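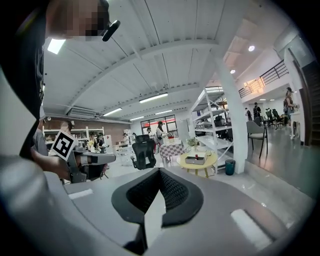 Venla Räsänen
Redactora de las guías de usuario de Hemance

Sección 4. Puesta en marcha del descalcificador Hulme

Si has llegado hasta esta sección, ya tienes el equipo en su sitio, nivelado y con el baipás montado. Si todavía está en la caja, vuelve a la sección 3, que yo te espero. Lo que toca ahora es llenarlo, programarlo y hacer la primera regeneración, y te lo cuento tal como lo hago yo en mi propia casa, con la puerta de la galería abierta y un cubo al lado (el cubo es importante, ya verás).

Reserva una tarde tranquila. Yo no empezaría un domingo por la noche con toda la familia esperando para ducharse... lo hice una vez y todavía me lo recuerdan.

4.1 Antes de abrir el agua

1. Comprueba que la llave general está cerrada y que el baipás está en posición BYPASS, con la palanca apuntando hacia la pared.

2. Revisa las dos conexiones traseras. La entrada lleva una flecha grabada hacia dentro y la salida, una flecha hacia fuera. Parece una tontería, pero invertirlas es el fallo que más me consultan.

3. Aprieta las tuercas de los latiguillos a mano y luego dales un cuarto de vuelta con la llave. Un cuarto, de verdad. La rosca del cabezal es de plástico y no perdona.

4. Pasa la manguera de desagüe hasta el sifón y sujétala con la brida de la bolsa B. El extremo tiene que quedar por encima del nivel del agua del sifón, con dos dedos de aire.

Precaución: no metas la manguera de desagüe dentro del tubo y la selles con cinta. Si el desagüe se atasca, el agua sucia puede volver al equipo.

Nota: si tu cabezal es el Eltex de la serie antigua (tiene la tapa gris y la pantalla a la izquierda), las flechas están debajo de la tapa y tendrás que levantarla para verlas.

4.2 Primer llenado

1. Abre la llave general poco a poco, con el baipás todavía puesto. Deja correr el agua fría en el grifo más cercano hasta que salga limpia y sin escupir aire.

2. Cierra ese grifo y mueve la palanca del baipás un tercio del recorrido hacia SERVICE. Oirás entrar el agua en la botella de resina. Es un ruido como de bañera que se llena en el piso de arriba.

3. Espera a que el ruido pare. Entonces, y solo entonces, lleva la palanca hasta el final.

4. Mira todas las juntas con una linterna y pásales un papel de cocina. Si el papel sale mojado, vuelve al baipás, quita la presión y repasa la conexión.

5. Echa 6 litros de agua en el depósito de sal. Esto se hace a mano y solo la primera vez; después el equipo se encarga él solito.

Precaución: si abres el baipás de golpe, la resina puede subir y colarse en las tuberías. Son unas bolitas de color ámbar, y aparecen en los filtros de los grifos semanas después, cuando ya te habías olvidado.

4.3 La sal

Yo uso pastillas Brukmont porque es lo que tienen en la ferretería de abajo, pero cualquier sal en pastillas para descalcificador te sirve. La de cocina no, y la de piscina tampoco. Arvo Hyvönen, del servicio técnico, me insiste en que lo ponga en todas las ediciones, así que puesto queda.

1. Llena el depósito hasta la marca superior, sin tapar el tubo blanco vertical. Ahí dentro está la boya.

2. Comprueba que la tapita del tubo encaja bien. Si cae una pastilla dentro, sácala antes de seguir.

3. Cierra la tapa grande y apunta la fecha en la pegatina interior, a lápiz, que así la aprovechas muchas veces.

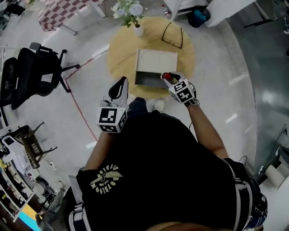

Y ya que estás con la tapa a mano, un truco: una vez al mes, mete el palo de la escoba en la sal y empuja con suavidad. Si notas una capa dura con un hueco debajo, se ha formado un puente de sal y el equipo está trabajando sin salmuera aunque el depósito parezca lleno. Rómpelo con golpecitos, sin hacer palanca contra las paredes.

4.4 Programar el cabezal

Enchufa el transformador. La pantalla parpadea y te pide la hora. Para moverte usas las flechas y para confirmar, el botón redondo.

1. Hora. Ponla en formato de 24 horas. Si se va la luz, la conserva durante un rato gracias a la pila, pero después de un apagón largo conviene mirarla.

2. Dureza del agua. Aquí va el valor de tu zona, en mg/l de carbonato cálcico. En mi casa puse 405, que es una barbaridad, pero es lo que hay. Tu compañía de agua te da el dato si llamas, o puedes usar la tira reactiva de la bolsa C.

3. Hora de regeneración. De fábrica viene a las dos de la madrugada y yo la dejaría así. Mientras regenera, el agua que sale por los grifos es agua sin tratar.

4. Capacidad. La pantalla muestra 3.000 litros. Confirma y sigue, salvo que tu instalador te haya dado otra cifra.

5. Mantén pulsado el botón redondo hasta oír dos pitidos. Si no hay pitidos, no se ha guardado nada y te toca repetir (¡a mí me pasó dos veces seguidas!).

Nota: el contador va hacia atrás. Si abres un grifo un momento y ves 2.996, todo va bien - eso quiere decir que el caudalímetro está leyendo.

4.5 Primera regeneración

1. Pulsa a la vez las dos flechas hasta que aparezca REGEN.

2. Acompaña al equipo durante la primera fase. El agua del desagüe sale turbia, a veces color té. Es normal, y se aclara antes de que acabe.

3. Pon el cubo debajo del sifón por si la brida no ha quedado firme. Te dije que el cubo era importante.

4. Cuando la pantalla vuelva a mostrar la hora, abre un grifo de agua fría y déjalo correr un par de minutos.

Precaución: no desenchufes el equipo a mitad de ciclo. Si se corta la corriente, espera a que vuelva y deja que termine solo.

Si el ciclo se queda parado con el código E2, casi siempre es la manguera de desagüe doblada detrás del mueble. Enderézala y repite el paso 1. Los demás códigos están en la sección 7, con la tabla que preparó Oona Tikkanen, mucho más ordenada que yo.

Para ajustar la mezcla y dejar algo de dureza en el agua (a mucha gente le gusta más así para beber), pasa a la sección 5. Necesitarás el destornillador plano pequeño y la segunda tira reactiva.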